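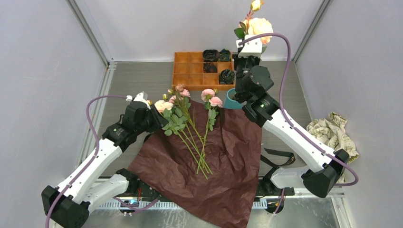 Tuesday, flower task, bench 2

Okay, bouquet day! I'm finally back on the rose set for Suritz after losing most of last week to calibration (don't ask, the notes are in the Skokeck folder). Target is still 200 good episodes before we retrain, and I want them messier than the January batch. Those were so tidy that the policy fell apart as soon as two stems crossed.

So this time I'm dropping the bundle on the brown paper any old way and starting from there. Both arms get used, stems can go left or right, and I'm trying hard not to grab the same flower first every run. Teleop felt a bit laggy until I restarted Inport, then it was fine.

Things to fix: I keep pinching too close to the bloom. Lower on the stem is way better, the flower swings less and the other arm has somewhere to grab. Also I'm cutting episodes off at 90 seconds from now on, the long ones are mostly me dithering.

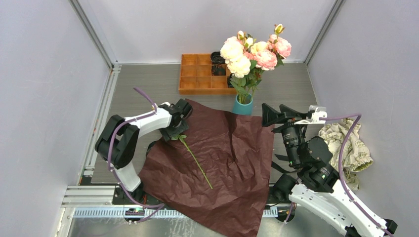 Left arm with a single green stem over the paper, roses in the teal vase.

Still undecided about labeling regrasps. Valdebenito's format only has one "pick" tag, so for now I'm typing "regrasp" in the comment field and we can sort it out later. Please don't run the cleanup script on this folder yet!

Next: same thing with the tray moved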